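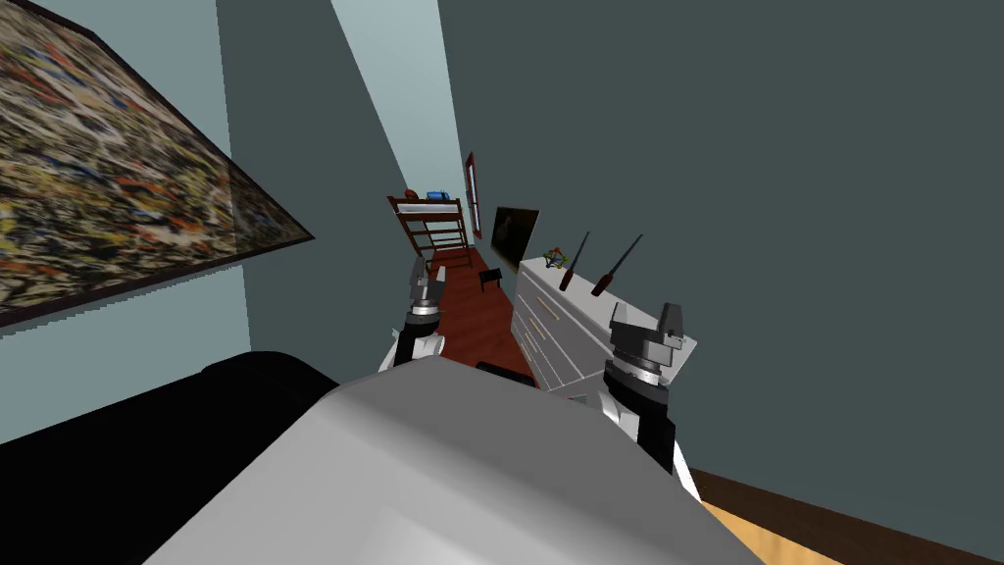 Dorothy Garside: Split times for the 400 m freestyle are missing from the results page again. The finish times are there and look right, but the 100, 200 and 300 columns are blank for every lane. It happened in both heats at Jinadholm this morning. The 50 m and 100 m races before it were fine. We have 132 swimmers entered and the finals start at 4 p.m., so a fix before then would be very welcome.

Ticket 849
Product: Plurneteo Results, meet desk edition
Timing unit: Irimia, eight lanes
Pads: Yammine, fitted at the start end only
Priority: high
Assigned to: Trilok Rawat

11:20 Trilok Rawat
Ticket opened. Dorothy, please send the raw file from the timing unit for heat 1 and a copy of the event set-up. Leave the timing unit switched on for now. If it has to be restarted, save the raw file first.

11:34 Dorothy Garside
Both attached. Bonifacio Villanueva is on the timing desk and says the splits showed on the scoreboard during the race.

11:52 Trilok Rawat
Thanks. The raw file has a touch for every lane at each 100, so the pads and the unit are doing their job. The times are lost when Plurneteo reads the file.

The event set-up has the course as 25 m with pads at one end. The pool is 50 m. With a 25 m course the program expects a touch every 50 m. It gets one every 100 m, decides that half are missing and drops the lot. The finish time is read separately, which explains why that column is filled in.

The 50 m and 100 m races have no splits with pads at one end only, so the fault would not show there.

12:05 Bonifacio Villanueva
The course was set to 50 m last night. I did it myself and Inmaculada Valcárcel checked it. The entries were loaded again at breakfast after two swimmers had their class changed from S9 to S10. Could that have put it back?

12:11 Trilok Rawat
Very likely. Loading an entry file overwrites the course setting if the file has a value in it. Please open the entry file and look at the second line.

12:16 Bonifacio Villanueva
It says SC. Entries were exported from the club's winter meet template.

12:19 Trilok Rawat
SC is short course. Steps to put it right:

1. Save a backup of the meet.
2. Open Meet, then Pool, and change the course to 50 m.
3. Leave "pads at one end" ticked.
4. Open the 400 m freestyle, choose Read Raw File Again, and do heat 1 and heat 2 one at a time.
5. Compare the finish times with the signed sheets before publishing.

Do not load the entry file again. If another swimmer changes class, edit that swimmer by hand.

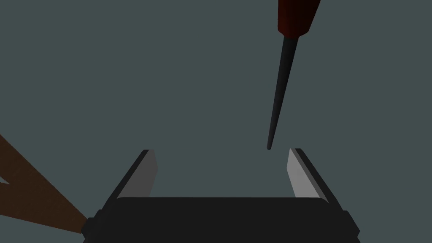 Will reading the heats again change the lane draw for the final?

The draw stays as it is, as long as the finish times have not changed and the final has already been seeded.

12:41 Dorothy Garside
Backup saved, course changed, heat 1 read again. Splits are in. Heat 2 gives "file in use" and stops.

12:44 Trilok Rawat
The scoreboard program may still have that file open. Close the scoreboard window on the timing desk and try again.

12:50 Dorothy Garside
Worked. Finish times match the signed sheets in all lanes. Published.

13:15 Yolanda Herrero
Two small things from the announcer's desk. The points for the S7 swimmer in lane 3 show as a dash, and the record flag has gone from heat 1.

13:28 Trilok Rawat
The dash is a separate matter. The points table on your laptop is last season's and has no entry for that event. I have sent the current table to Dorothy. Load it under Meet, Points. It does not touch times or entries.

The record flag was raised against the short course list. With the course at 50 m the time is checked against the long course list and is slower than the record there. It was wrong before and is right now. Please make sure it is not read out as a record.

13:33 Yolanda Herrero
It was read out this morning. I will correct it before the first final.

16:47 Dorothy Garside
400 m final finished. All splits came through. Points showing for lane 3's swimmer as well.

16:55 Trilok Rawat
Good. I have asked for a warning to be added when an entry file would change the course. Inmaculada has the winter template and will clear the course value from it. Status set to solved. The ticket can be reopened until the end of December.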